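The great hallway rethink, part whatever

Back again with more house talk, sorry to those of you who signed up for the soup recipes (there's one coming, the barley one, I promise). A lot of you wrote in after the January letter asking how the floor was going, so you're getting a whole item on floors.

Quick catch-up if you're new. We moved into the house on Norkine Road with a hallway, a kitchen and a back room that had three different floors in them, all meeting in one spot by the pantry door like some kind of border crossing. Carpet, old tile and a sort of speckled vinyl that I swear was in my elementary school. I wanted one floor running all the way through. My husband wanted to not think about floors ever again. You can guess who has been doing the reading!

So what have I learned? First, everybody has a favorite and they'll defend it like family. I went to Kang, the flooring place out past the car wash, and told the man at the counter I was thinking about tile. He walked me straight over to cork. I'd never even thought of cork! It's warm on your feet, it's quiet, and it has a little give to it, so a dropped mug has a fighting chance. It also dents if you leave a heavy bookcase on it, and I own a lot of heavy bookcases. I brought home five sample squares anyway and lived with them lined up along the baseboard for most of a month. The dog picked one and chewed it. We're down to four.

Then there's linoleum, the real stuff, which I'd been mixing up with vinyl my entire life. My grandmother's kitchen had it, dark green, and she waxed it on her hands and knees and then got mad if anyone walked through. It comes in lovely colors now and I got very close to ordering a mustard yellow. (My sister talked me down over the phone. She was right. I still think about it.)

Wood I ruled out early, mostly on price and partly on dog. And I ruled out carpet after pulling up a corner of ours to see what was under there. I won't go into it over your breakfast.

Which brings me back to tile, where I started. I love tile. I love how it looks with a rug on it, I love that you can mop up a whole spilled pot of pasta water and move on with your evening. What I don't love is that the price on the box is only the start. The quote from Stikau, the two-person outfit that did my neighbor's bathroom, had nearly 800 dollars in it before a single tile went down, all of it for taking up the old floor and getting the one underneath level. I was grumpy about that line for a week. Then I looked at how badly our kitchen dips toward the stove, put a marble down to test it, and watched it go under the fridge. Fine. Level the floor.

The other thing I keep going back and forth on is size. Big tiles mean less grout to scrub, and a small hallway looks calmer with fewer lines in it. Small tiles forgive you more if one cracks, and they're easier to fit around pipes and odd corners. And color! White is gorgeous and bright and shows every single crumb. Ask me how I know (I rented an apartment with a white kitchen floor for two years and swept it before bed every night of my life).

Edges are the part I'd skipped right past. Wherever a tile floor stops, it needs something to protect that last row, a metal strip or a bit of trim, or it's going to get kicked and chipped over the years.

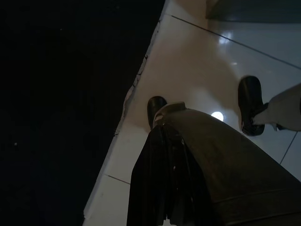
Wondia wrote back to my last letter to say that I should buy extra, whatever I choose, because the shop will stop carrying it the minute something breaks. Her number was 20 percent over, and she keeps hers in the garage in the original boxes with the color name facing out. She also said dark gray grout, always, and that pale grout is a hobby for people with no other hobbies. I laughed out loud at that one, and then I went and changed my grout color on the order sheet.

So the current plan is tile in the kitchen and hall, and cork in the back room, where I stand at the ironing board and my knees would like some kindness. That comes to 135 square feet of tile before the extras. The bookcases are moving upstairs, which my husband is hearing about at the same time as you.

If you've lived with cork for more than a couple of winters, please hit reply and tell me how it's held up, especially near a sunny window. I've heard it fades and I've heard it doesn't. Barley soup next time!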